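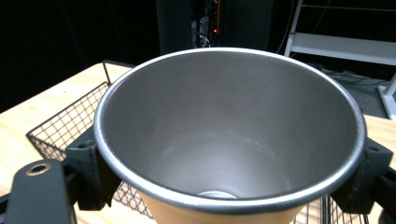 The Paucar metal cup, inside view. Rolled rim, plain grey interior.

Paucar Wide Cup
Item 211
From the Stikeo tableware range
Price: £4 each
Availability: in stock

A cup, in the old sense of the word. It has a wide round mouth, a flat bottom and no handle, and the Paucar has stayed that way through several meetings in which people suggested improvements. One of them was a whistle.

The rim is rolled and polished, so it is smooth against the lip and gives your fingers something to hold on to. The inside is matt grey metal with a slight grain. It will pick up scuffs where the wall meets the base. Ours have, and we go on drinking out of them. If you want a cup that looks untouched after a year of teaspoons, we suggest keeping it in a cupboard and buying a second one for the tea.

The wall narrows towards the foot, which helps it sit in a cup holder and means your last mouthful is smaller than you were hoping for.

What people use it for
Water, mostly. Also dried beans, loose change, paint brushes, and in the Multell shop kitchen, the good biscuits, on the theory that no one looks in a metal cup for biscuits. The theory has not held up.

Care
Wash by hand in warm soapy water and dry with a soft cloth. Scouring pads will add scratches of their own. Not for the microwave, however short of time you are. With hot drinks, remember that it is one layer of metal and will tell you how hot your coffee is before you taste it.

Ordering
Sold singly or in sets of 4. Cafes and schools can order by the case from our Curnum warehouse — please ring first if you want more than 123, as somebody has to go up the ladder. Orders placed before noon on Wednesday go out the same week.

Returns
Unused cups may be sent back within a month. We do check, and a ring of cocoa round the base counts as use.

Goes with
Paucar Side Plate
Paucar Small Jug
Stikeo Drying Cloth, pack of 4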